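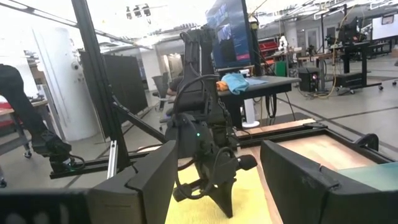
Roya Heydari wanted to know whether a cloth really has to go on a work table at all, and she is far from the only one to write in with that. Our answer is a friendly "it depends." A plain, pale cloth makes small things easy to find and is kind to anything with a nice finish. If you cut, glue or solder, leave the table bare or use a board.

What color should I pick?
Pale yellow, cream or light gray are all good. Dark screws and clips vanish on a dark cloth, as I have learned more than once on my hands and knees. A cloth with a busy print is lovely in a kitchen and a nuisance on a bench.

How big should it be?
Ours for the Steder table is 70 inches long, and we let it hang over the front by 3 inches. Any longer and your lap catches it when you stand up – and there goes your tray!

Can I keep a board next to the cloth?
Please do. A light wooden board beside the cloth gives you a hard, flat place for writing or cutting, and you won't be tempted to do either on the fabric.

My towels and rags end up in a heap on the desk. Any ideas?
Oh, mine too. Marleny Cáceres put two hooks under the edge of her desk, one for the hand towel and one for the dusting cloth, and I copied her the same week. Fold whatever is left over and put it in a drawer, well away from the keyboard.

How do I wash the cloth?
Shake it outdoors first, then wash it warm with a little ordinary detergent. Hang it while it's damp and smooth it with your hands, and you can usually skip the iron.

Do you sell replacements?
Yes, the plain cloth is item 3298 in the Pledari range, and it comes in yellow or cream. For odd sizes, write to Yesenia Nina at the shop with your table's length and width, and please measure twice.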